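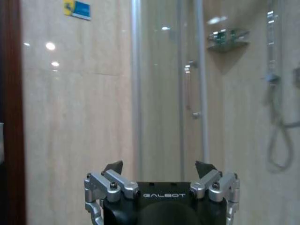 A glass shower enclosure in a bathroom with beige, marble-look wall tiles

Marble-look tile is a wall or floor covering made to resemble natural marble. It is sold for bathrooms, kitchens and hallways, usually in white, grey or beige.

Terms

The name covers several products, and sellers do not use it consistently. Most marble-look tile is ceramic or porcelain with a pattern printed under the glaze. Some shops apply the same words to plastic wall panels, which are made and fixed quite differently.

Pattern repeat

Real marble varies from slab to slab. Printed tile is made from a limited set of designs, and the repeat may show on a large wall. The Benditz range was advertised as having "endless variation", though its own catalogue listed 7 designs. Fitters usually mix tiles from several boxes, which hides the repeat only in part.

Claims about upkeep

Makers often describe the tile as free of maintenance. The glazed surface does resist stains better than marble, which is marked by acids such as vinegar. The grout between tiles is another matter, as it still collects soap and limescale. A Futville showroom leaflet promising 49 years without cleaning products gave no source for the figure.

Value

Claims that the tile raises the price of a house are common in sales material and hard to check. They seldom separate the tile from the rest of a new bathroom.

See also: Ceramic glaze; Grout; Terrazzo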